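Darnadix promises an electric van with a 456-mile range, but where is it?

Another week, another battery-powered vehicle that exists mostly as a press release. The latest is the Palomino, a mid-sized electric van from newcomer Darnadix, which says it will go 456 miles between charges, top up in the time it takes to eat a sandwich and still cost less than the diesel it wants to replace.
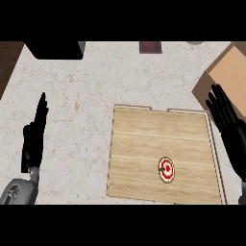

Hefin Hughes has heard this sort of thing before, and told us he would believe the range when someone drove a loaded Palomino up a wet hill in the dark with the heater on. He has two electric vans on order from other makers, both late, and said he would not be putting down a deposit on a third until there was one he could sit in.

It's a fair point. Darnadix announced the van on Jun 11, 2021 with an online presentation that lasted 40 minutes and showed the vehicle moving for very few of them. What we saw was a tidy white van going slowly along a flat road, filmed from the side. No payload figure was given for the long-range version, and when we asked for one we were told it would be "communicated closer to launch".

That matters more on a van than on a car. Batteries are heavy, and every kilo of battery is a kilo of parcels, plaster or plumbing that can't legally go in the back. The standard Palomino uses a smaller pack and is rated to carry a decent load, but Darnadix won't quote a range for it beyond "ample for the working day". Whose working day?

The 456-mile figure itself comes with small print. It is the company's own estimate, reached by computer modelling and not through an official test, and it assumes a steady speed, mild weather and one person on board. Vans tend to do worse than their brochures once they meet motorways and January. If the Palomino managed two thirds of the claim it would still be a very good electric van, so it's odd that the firm has chosen to lead with a number it can't yet back up.

Charging is vague as well. Darnadix says the battery will go from nearly flat to 80 per cent "over a lunch break", using a fast charger built by its partner, Trikside. The van will take a charge from other networks too, though at what speed the company wouldn't say. Trikside has 6 of these chargers working at present, all of them on its own premises – not much help to a florist in Carmarthen.

Then there's the question of who is going to build it. The plan is for the Palomino to be put together under contract by Rustenska, which has made bus bodies and trailers for years but has never produced a complete electric vehicle. Rustenska confirmed that the two companies had signed an agreement. It declined to say whether any tooling had been ordered, or how many vans it expects to turn out in the first year.

None of this means the Palomino won't happen. The cab looks well thought out, with proper cubbyholes and real buttons for the heating, and the low load floor would be a blessing to anyone who spends the day climbing in and out. The side door is wide and there's a socket in the back for running power tools, which more makers ought to offer as standard.

Darnadix claims to have taken over 80 reservations from fleet customers, none of whom it will name. These are refundable, so they don't commit anybody to very much. Private buyers and sole traders can join a waiting list through the company's website, and a price is due in October, along with the first chance for outsiders to drive a prototype.

We have asked for a go in one, with something heavy in the back. Darnadix says it will get back to us.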